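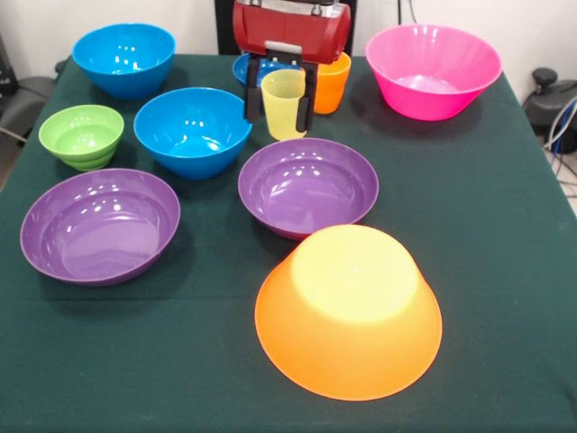 ## July - bowls for the shared table, colors and sorting

Morning. I took the plastic set out again on the dark green cloth, to decide what stays in the workshop and what goes back to the Darko box. The cloth was a good choice. On the white table the pale yellow cup was hard to find, and on green every color is easy to see, also the lime-green one, which I was worried about.

What I want to remember from the layout:

- The blue bowls are deep with sloping sides. For washers, clips and other small things they are better than the purple wide one, because nothing jumps out when you push the bowl.
- The wide purple bowl is shallow. Good for showing parts, bad for carrying them.
- Lime-green is the small one with the ribbed side. The steps are nice for the fingers. I would like more in this form.
- Hot pink is large and tall, with a broad opening. I keep it at the back so it does not hide the small ones.
- The orange one lies upside down at the front. Light comes through the thin plastic and the base looks pale yellow, almost the color of the cup. Please do not judge the color of this set from the base, look at the side.

### Glare

The bowls are shiny inside and the ceiling lights make small white spots in them. In the purple ones it is enough to disturb me when I look for small metal parts. I tried Kedine paper as a liner in one bowl last week and it was better, but the paper moves. Maybe a circle of felt, cut a little too big so it holds itself. To try.

### Stacking

Tried after the layout, with all of them on the side bench. Blue goes into blue without problem, and comes out again if you turn it a little. Purple in purple sticks. I had to press the rim with both thumbs, and I do not think this is good for thin plastic in the long time. For now: one sheet of paper between the purple bowls, always.

The lime-green one can stay inside any of the others, but then people forget it is there. I found it two times with old screws in it. Store it on top.

### Washing

Water at 60 degrees, a spoon of Eltosano, 6 minutes, then rinse. No change in shape after this that I can see. I did not try hotter and I do not want to. The brush with the hard hair is not for these bowls - it makes fine scratches, and then the dust stays in them. Use the yellow sponge.

### Open points

1. Ask Gritent if they sell single colors. Their smallest order was 4,000 pieces in the old price list, this is of course not for us.
2. Labels under the base or on the side? Under the base is cleaner, but you must empty the bowl to read it.
3. The cups: keep 2 at the table for pencils, the rest to the cupboard.
4. Iron the cloth before the next layout, or find a heavier one.

Afternoon: felt circle cut, first one too small. Second one fits the purple bowl, lies flat. Leave it in over night and check if the edge comes up.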